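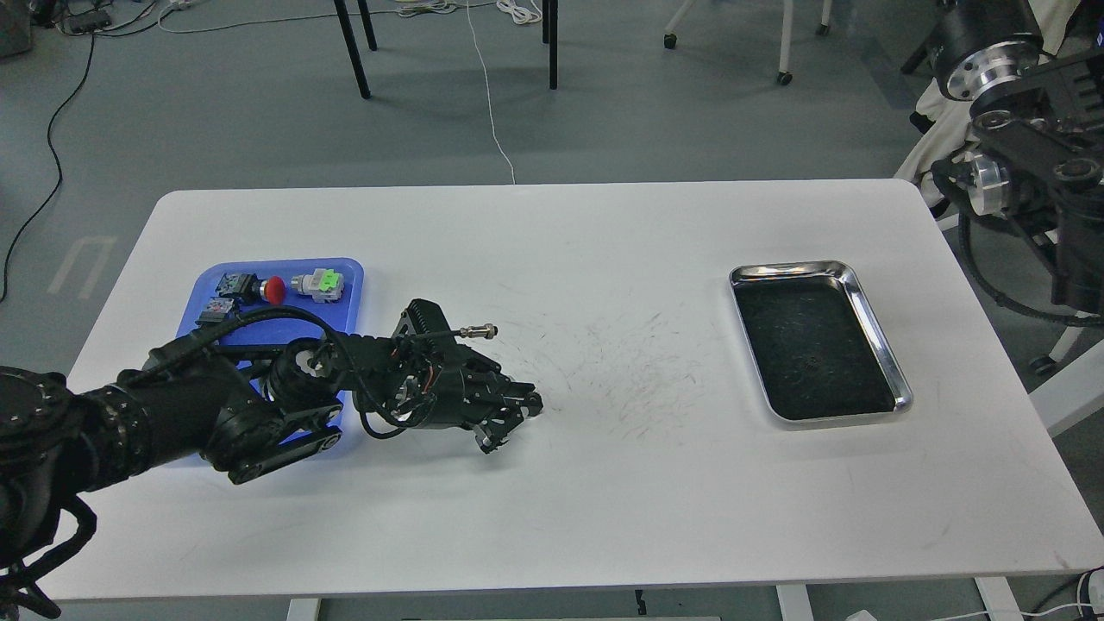
Figure 2. White table with a blue plastic tray, a stainless steel tray and a black robotic arm.

4.2 Staffing and Reach of Consular Posts

The second part of the analysis looks at how small states spread their diplomatic staff. We compare two countries, Calado and Clivon, which have similar populations and trade volumes but have made different choices about where to keep people abroad. Calado runs 53 missions, many of them with a single accredited officer. Clivon has fewer and larger posts and covers the remaining capitals by non-resident accreditation.

Our main source is the set of quarterly activity returns that both foreign ministries file with their parliaments. After removing duplicate entries and returns with no post code, we were left with 2,398 records. Of these, 1,442 come from Calado. The gap reflects the larger number of posts and should not be read as a higher level of activity per officer.

Each record was coded for the main task reported: consular help, trade promotion, political reporting, or multilateral work. Two coders worked separately and settled differences by discussion. Visits by ministers were coded under the task they supported. Where the return gave no task — a common problem in August, when many posts are run by locally hired staff — the record was kept in the totals but left out of the task comparison.

Consular help is the largest category for Calado, and it crowds out political reporting at the one-officer posts. Officers there file short notes, often built on local press coverage, and seldom report meetings with officials below the rank of minister. Clivon's posts send longer reports on fewer countries. Its coverage of the Jestard basin is close to complete, while several states farther away do not appear in its reporting at all.

The difference showed during the Clisteck port dispute. Calado had an officer in the capital and learned of the planned closure early, but it had no trade lawyer within the region who could read the draft order. Clivon received the text later and answered it sooner. Neither government changed its staffing plan afterward, and both continued to describe their networks in budget papers by number of posts alone.

Post counts are still the usual measure of diplomatic capacity in the literature. We keep them in the model as a control and add officer grade, language training and length of stay, which are taken up in the next section.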